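Friday night, and I am writing this with my feet up on a box of lampshades because I can't be bothered to find the footstool. The boxes have taken over the hallway. Tainá says we should start leaving notes for each other on them, and I think she was only half joking.

So, the cabinet. I have been going on about it for weeks and I went to look at it again today, on the way back from the dentist (no cavities, thank you very much). It's the white one with the turquoise panels, and I know Anselmo thinks turquoise belongs in a swimming pool, but I love it. I loved it the minute I saw it standing on that pale gray floor, and I still love it, even after measuring our front door twice and not liking the answer either time.

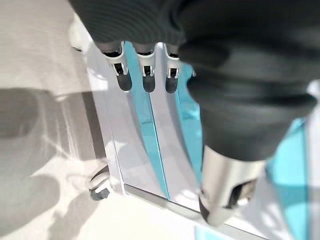

I rang Vasconcelos from the car to ask if they'd move one piece or if it had to be a whole truckload, and the woman was so nice about it. She said one piece is fine, 67 dollars inside Wivon, and did we have stairs? Did we have stairs! I told her about the stairs. She went quiet and then said she'd put down two men.

Anselmo's position, for the record, is that we have a perfectly good shelf. We do have a shelf. It has leaned to the left ever since we moved in, and Tito sleeps under it, and one of these days the big dictionary is going to come down on his head. I would like a door I can shut on the Christmas napkins and the extension cords and whatever that bag is that came from his mother's. I'm forty-six years old and I want to shut a door on things!

We had the leftover rice with an egg on top and argued about paint. The back room is getting the gray, that's settled, but he wants to do the baseboards too and I don't. White baseboards are white baseboards. He got out the leftover can from the bathroom to show me and the lid had glued itself shut, so he went at it with a screwdriver on the good tablecloth. I said nothing. I went and stood in the yard for a bit – cold, very clear, next door's television going – and when I came back he'd moved the tablecloth and was pretending he'd never had it out.

Tainá called at eight to say she's taking the little desk after all, so that's one thing less. She wants the lamp as well. I said she could have the lamp if she came and got it herself, and she said she would, and we both know how that goes. I've written LAMP on a piece of tape and stuck it on.

Things still to do: the man about the gutter. Felt pads, the thick kind, for under the cabinet. Find out where the level went. Call 705 downstairs from Tainá's place and ask if the freight elevator takes bookings, or if you just turn up and hope.

Bed now. My back hurts from lifting the same box of jars in and out of the closet, and I can't remember why I took it out the first time.

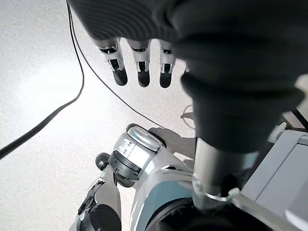
Atlow, November

Came up on the early 754 with a thermos and the tape measure in my coat pocket, and felt like a spy. Tainá met me at the stop wearing one of my old scarves that I've been looking for since spring. I let it go. She looks well.

We did her place first. The little desk fits under the window if you turn it sideways, so she has somewhere to sit and look at the parking lot, and she seems happy with that. I washed out the kitchen drawers while she put paper in them. She cuts drawer paper the way her father does, by eye, too short, and then adds a strip. I had brought soup and we drank it out of mugs because the bowls are still packed in with the towels.

Anselmo sent a message at lunch. He has taken the front door off its hinges to see what we'd gain, and the answer is an inch and a bit. An inch and a bit is enough! I did the sum on the back of my bus ticket and then made Tainá do it too. He hasn't said a word about turquoise, and he has bought the felt pads. Now he just has to get the door back on before dark, with Tito loose in the hall.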